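The Paper Moon on Millness Avenue

Sep 14, 2021

I have been walking past the same theater marquee for most of my adult life, and I still slow down when they change the letters. So you can imagine what it did to me when the old Leclerc, which had been showing the same faded "coming soon" for what felt like forever, put up a giant paper moon over the front doors to announce its autumn season of silent movies. A whole season! With a piano!

I should back up a little. The Leclerc is the single-screen movie house at the top of Millness Avenue, two blocks up from the bus stop, and it has 560 seats, plus 60 more in a balcony that they only open when they have to. I saw my first grown-up movie in that balcony and spilled a large orange soda down the stairs. It still has a real box office with a little curved window, and the popcorn still comes in the striped bags that leak butter onto your knees. I am very fond of it, if you couldn't tell.

The moon is the best thing they have ever put out front. It has a sleepy face, one eye half open, and a long cardboard ladder leaning up against its chin, with a tiny man in a top hat climbing the rungs. At night they light it from behind and the man throws a shadow halfway across the street. I stood there on the opposite curb for so long the first evening that a bus driver opened his doors for me, and I had to wave him on and feel silly.
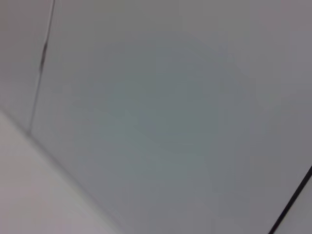 My favorite part is that the posters in the glass cases all carry on the same story. In the first one the man is at the foot of the ladder with a suitcase. By the time you get around the corner onto Povside Lane he has lost the suitcase, and his hat, and one shoe, and he is sitting on the tip of the moon looking very pleased with himself. You have to walk the whole side of the building to get the joke, and I love a poster that makes you walk. So much of what goes up these days is a big famous face and a date, and then you've forgotten it before the light changes.

As for the movies, I bought the season pass, of course. The opener is a comedy called Tevo, which I had never heard of, with a chase over the rooftops and a dog that gets its own title card. They ran the trailer before the feature I saw last week, and the lady behind me laughed so hard at the dog that she set off our entire row. The piano player sat down just for those couple of minutes and then got up again and went out for a coffee, and everybody clapped him up the aisle.

They printed 600 programs for opening night, folded so that they open up into a little ladder, and the girl at the box office let me have 2 ahead of time because I asked so nicely (I begged). One is on my refrigerator and the other is pressed flat inside the big atlas, next to the ticket stubs and the paper crown from that pirate picture.

If you are anywhere close by in September, go after dark, when the moon is lit. Park on the Povside end, where there's usually room, and walk up so you get the posters in order. I'll be in the balcony if they open it, on the left, with a lid on my soda.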